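Staltville Supported Lodgings
Progress report to the Ostermann Fund
Reporting period to the end of November
Submitted 2018-12-04

Summary
The grant supports the conversion of the former Erker building into short-stay accommodation for people leaving hospital without a suitable home to return to. Building work on the upper floor has been completed and the first rooms are in use. Work on the ground floor is behind the agreed programme by 3 weeks, owing to the replacement of a drain that the original survey did not record.

Occupancy
Residents were placed for a total of 527 nights during the period, against a target of 480 in the grant agreement. Most referrals came from the Covovstead discharge team. The average stay was longer than planned, chiefly where a permanent tenancy had been agreed but was not yet ready. We have asked the housing office for earlier notice of expected dates and will report on this again in the spring.

Staffing
The night support post was filled in November after a second round of interviews. Until then, cover was provided by agency staff at a higher hourly rate. The overspend of £1,040 on this line has been met from the training budget and no further call on the grant is requested.

Referral procedure
The referral form has been shortened from 9 pages to four. Ward staff had told us that the earlier version was often left unfinished at the weekend – a delay that in several cases cost the applicant a place. Medication details are now taken by telephone on the day of arrival.

Furnishing
Bedrooms are furnished to a common standard, with a bed, white bedding and a small wooden nightstand. Spending on this line is within budget.

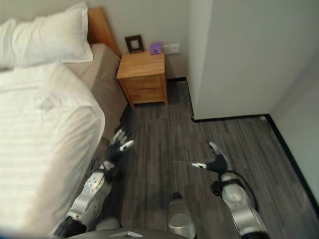

Saqib Butt asked that the next report show how many residents went on to a settled tenancy and how many returned to hospital, as nights occupied did not by themselves show whether the service was working. We accept the point. Both figures will be collected from January, with a follow-up call six weeks after each departure.

Next period
The ground floor is due for handover in February. A revised payment schedule is attached as Annex B – the second instalment is now requested on handover, and the final sum is unchanged.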